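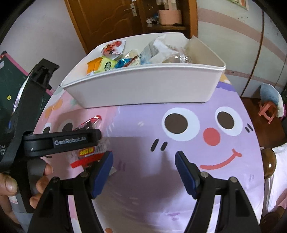
Snack Storage in Shared Student Rooms: Does an Open Bin Help?
Project report, Home and Consumer Studies, Stedow College

1. Why we looked at this

The Tenlow guide to shared kitchens says that putting all packaged snacks in one open bin "ends clutter and cuts waste." It gives no source for either claim. Our group had 13 weeks and a budget that covered one plastic bin, so we tested it in the lounge of Gundov Hall, where 38 students share a table and one cupboard.

2. What we did

A white plastic bin went on the lounge table, the one with the cartoon faces printed on its top. Chips, cookies and other wrapped snacks were to go in the bin and nowhere else. Students filled in a short form whenever they took something or put something back. We collected 207 forms. I doubt that covers everything, as the stack hardly grew on weekends.

3. What we saw

The bin did keep packets off the table most days. Whether that counts as tidy is another matter. Small packets ended up crowded at one end, overlapping so that you had to lift one to read the next. Large clear bags were worse. A single crumpled bag can take up the middle of the bin and still leave the far end with nothing in it. The guide's drawing shows packets standing in rows, and we never got ours to stay that way past Wednesday.

On waste, our forms say very little. Fewer stale snacks were reported in May, but the lounge was also quieter that month.

4. Problems with the method

We had no second lounge to compare with. The forms were voluntary. The Wang scale for rating clutter, which our course handout recommends, gave different scores depending on which of us used it - twice on the same afternoon.

5. Result

The bin moved the clutter into a smaller space. We can't support the claim about waste. A divider for the small packets would be worth trying, and so would bag clips.

Word limit for this report: 2,000. Forms are in the appendix.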